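Getting Fond of 24

By Miłosz Wasilewska

I used to be a 20-degree person. Walk in, grab the remote, stab the minus button until the room felt like the dairy aisle, then go looking for a sweater. If you grew up in a house where the AC was a treat, you probably know the feeling – when it's finally on, you want all of it!

This year I've been converted, and the number that did it is 24.

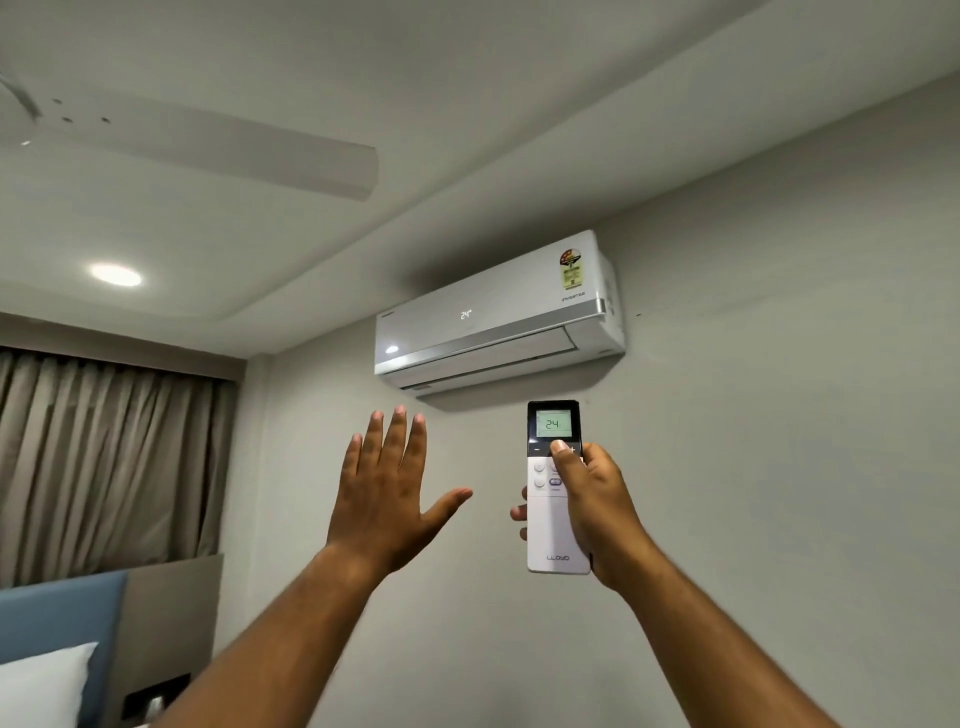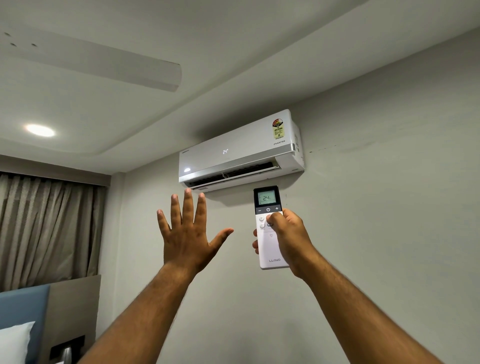

24 on the wall, 24 on the remote.

My guide in all this was Jörg Petersen, who has fitted and serviced split units for Zustetti for longer than he cares to say. I called him in January, in a sulk over my power bill, and he asked me one question: what do you set it to? When I told him, he laughed for quite a while.

His advice was to start at 24, turn on the ceiling fan at a low speed, and leave the remote alone for 20 minutes. That last part is the hard bit (I lasted six the first time). Moving air makes skin feel cooler, so the fan does a lot of the work that I'd been asking the compressor to do. Setting the thermostat way down doesn't make the room cool any faster, either. It just means the unit keeps going long after you've stopped needing it.

This matters even more if you have an inverter model. An older fixed-speed unit goes full blast, shuts off, and goes full blast again. An inverter can slow down once it gets close to the target and then hum along gently, and I love that hum. My old bedroom unit, a noisy Rasia that came with the apartment, used to clunk on at two in the morning like somebody dropping a toolbox.

Petersen is also a big believer in the hand test. Stand under the unit, hold an open palm up toward the louvers, and get to know what a good, steady flow feels like on an ordinary day. Then do it again every couple of weeks. A weak stream often means dusty filters, and those usually slide out for a rinse in the sink. Let them dry completely before they go back in. Mine came out wearing a gray felt coat, and I was weirdly thrilled to see it go down the drain.

He has opinions about louvers too. For cooling, he likes them angled so the air travels across the room and settles, and he'll move a bed before he'll let it blow on a sleeping face. I moved my bed. It now blocks half the closet, and I've slept beautifully.

My mother is still at 20, with a blanket. I'm working on her.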